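Skevstead Home Forum
Home | Boards | New Posts | Search | Log In

Bedrooms & Linens > Quilts, blankets and throws

Packing away the summer quilt: box, bag or bottom of the closet?
Started 5 Mar 2026 by quiltsandcoffee

quiltsandcoffee
Hello all, I've been reading this board for ages and finally have a question of my own. We're in the hot part of the country, and here the light quilts come out early, so in my house March is the month when everything on the bed changes places. The heavy things go away, the thin cotton ones come down, and for one whole afternoon you can't sit anywhere. I rather love it (my husband does not).

My trouble is storage. I've always used whatever cardboard boxes were in the house, and last October I opened one up and found a yellow line right across my favorite quilt, exactly where it had been folded. It took three soaks to get it out. My sister swears by those zip bags with the clear window. My mother would have used an old pillowcase and told me to stop fussing. What does everyone do?

Lakshmi Achari
Your mother and mine would have gotten along! Pillowcase, every time. Cotton in cotton, a few neem leaves in muslin if you can get them, and refold it once halfway through the season so the crease doesn't sit in one spot. I have a bedspread from Palaniappan, the old shop, that has been through 35 summers this way and the only thing wrong with it is one corner the dog got at.

Please don't keep using the cardboard. It's the box that makes that yellow line, I'm nearly sure of it. Something in the board gets into the cloth.

bobbin_lane
Going to disagree a little, with love. I've kept quilts in cardboard for years, lined with an old sheet, and never had a mark. I think the yellow comes from putting them away with a bit of body oil or starch still in them. Wash, rinse twice, dry all the way through, and the box hardly matters.

Stelios Kourkoulas
I'm with bobbin_lane on the washing and with Lakshmi on the box, so I suppose I'll annoy both of you. I did our back bedroom this week and had everything out on the bed at once, which is my method if you can call it that. 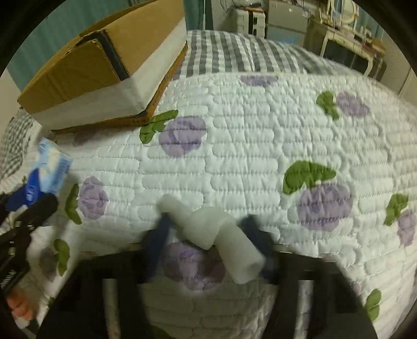

My wife's quilts are all the wavy-stitched cotton kind, and in my experience that stitching changes how you want to fold them. If you fold hard along a row, the filling flattens there and you get a ridge that stays for weeks. I fold loosely, in thirds, and turn the print to the inside so the colors are kept out of the light. With purple flowers on white, like the one under the box there, I'm extra careful, having watched a lilac print of ours fade to a sort of gray on the side nearest the window. The checked blankets are much easier. Gingham forgives almost anything, and I just roll those and stand them up on the shelf.

As for boxes, I use them for sorting and for carrying things down the hall, and then everything goes into cotton bags. My wife sewed 6 of them out of one old duvet cover and they've outlasted every plastic thing we ever bought.

quiltsandcoffee
Oh, Stelios, that quilt is so cheerful! Mine has a similar feel but in pinks. Thirds is interesting, I've always done halves and halves again until it's a brick, and then I wonder why it looks like a brick when it comes out. Did you have any luck bringing the lilac one back?

Stelios Kourkoulas
Sadly no. It's the picnic quilt now and seems happy enough.

tuckedin_tam
Can I put in a word for the zip bags, as they're getting a rough time? I bought the big Wasta ones for our move and kept them. We have silverfish in the old part of the house and plain cotton bags did nothing at all to stop them. I leave the zipper open an inch at one end for air and put a cotton sheet around the quilt first. Two years, no smell, no yellow.

Lakshmi Achari
An inch of air is an inch of silverfish, my dear.

tuckedin_tam
Ha! Fair. I stuffed the gap with a bit of muslin, I should have said so.

bobbin_lane
Whatever you use, please don't vacuum-pack a quilted one. I did it once with a Curkach coverlet and it never got its puff back, not after washing, not after a day on the line, nothing. I still feel bad when I see it.

quiltsandcoffee
You've all given me so much to think about, thank you. I've stripped an old duvet cover off the spare bed and I'm going to try sewing bags this weekend, and wash everything twice first to keep bobbin_lane happy. Lakshmi, where do you find the neem leaves? Our grocery only has the powder.

Lakshmi Achari
Ask at the counter, they often keep the dried ones in the back. If not, send me a message and I'll mail you some, our tree is far too big for one family.

Contact the moderators | © Skevstead Home Forum | Back to top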